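Gradska Resting Heart Rate Records: Data Card

Release date: 2026-08-11
Version: 2
Maintained by: Prorno Health Data Unit

Summary

The Gradska collection contains resting heart rate and blood pressure readings from 455 adults who took part in a home monitoring study. Each participant was asked to sit quietly, take a reading in the morning and another in the evening, and enter both in a paper diary or through the Gumano reader. The collection is intended for researchers who study how the heart behaves at rest and how readings taken at home differ from those taken in a clinic.

What is included

The main table holds one row for each reading. Its columns give the participant code, the study day, the time of day, the heart rate in beats per minute, the upper and lower blood pressure values, and the method of entry. A second table gives age band, sex, smoking status and whether the participant was taking medicine for high blood pressure at enrolment. The two tables are joined by participant code.

Names, addresses and dates of birth were removed before the files reached the Unit. Calendar dates have been replaced by study day, counted from each participant's first reading.

How the readings were collected

Participants were enrolled through general practices and were all aged 40 or over. Arm cuffs were supplied by the study and checked at the Çetinkaya laboratory before they were sent out. Participants were asked to avoid coffee, tobacco and exercise for half an hour beforehand. Compliance with this request was not checked.

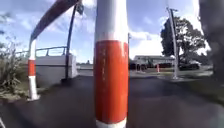
Diary entries were typed by one member of staff and checked by another. Where the two could not agree on a figure, the value was left blank and the row was marked "unclear". Readings sent through the Gumano reader were not edited in any way.

Known limits

Evening readings are missing more often than morning ones, particularly in the later weeks of the study. Participants with a pacemaker were not eligible. People who work night shifts are poorly represented, and the time of day column should be treated with care for this group. Heart rates above 100 have been kept as entered, although a few may be typing errors in the original diaries.

The collection is not suitable for diagnosis or for setting treatment thresholds.

Changes in this version

The smoking status column has been recoded to separate former smokers from those who have never smoked. Duplicate rows found in January have been removed. Users of the first version should repeat any analysis that relied on either.

Access and enquiries

The files are available at no charge for non-commercial research. Applicants must sign the Prorno data agreement and provide evidence of ethics approval from their own institution. Requests to correct an error should quote the participant code and study day.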